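Tube handoff fault, part two

The cell dropped the handoff again in March, so I pulled the logs with Rekha Prajapati. Of 215 attempts, 9 ended in a protective stop, all with the two grippers close together. The stop code was overcurrent on the right wrist. 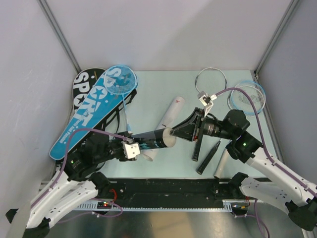
My first guess was the gripper pads. I swapped them and the fault came back the same afternoon. Next was the Forberg driver, which filters motor current over a 200 ms window. A short spike gets smeared out and the stop comes late. By then the arm has pushed further than it should. 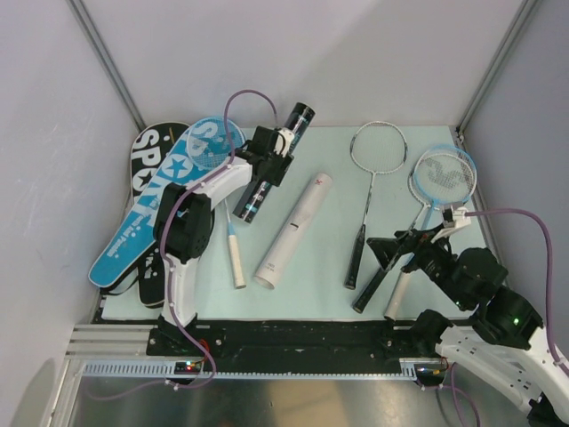

Left arm with the black tube, right arm over the blue racket.

Girish Bhatia asked whether the cable loop was adding load at the wrist. Fair question. I logged 1000 samples of wrist current with the arms holding still and saw a small offset that changed with pose. It is too small to trip anything alone, but it eats into the margin.
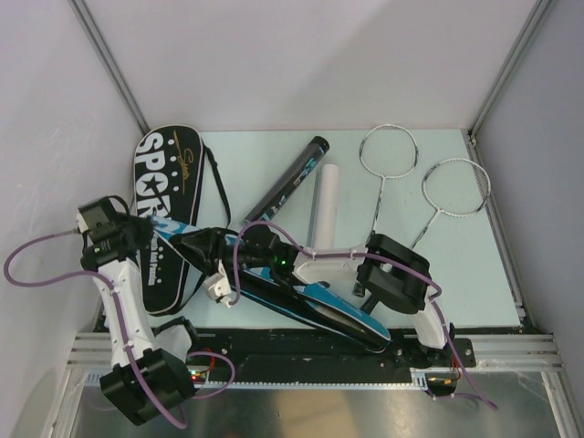 Both grippers near the tip of the blue and black bag.

The real mistake was mine. The current limit in the Wurer config was per joint, and I had entered the value for the whole arm. The wrist limit was far too high, and the late filter hid it.

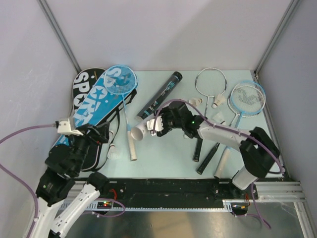 Limits are now set joint by joint and the filter window is shorter. I have not rerun the full set. Until I do, the e-stop stays within reach and the arms run at reduced speed.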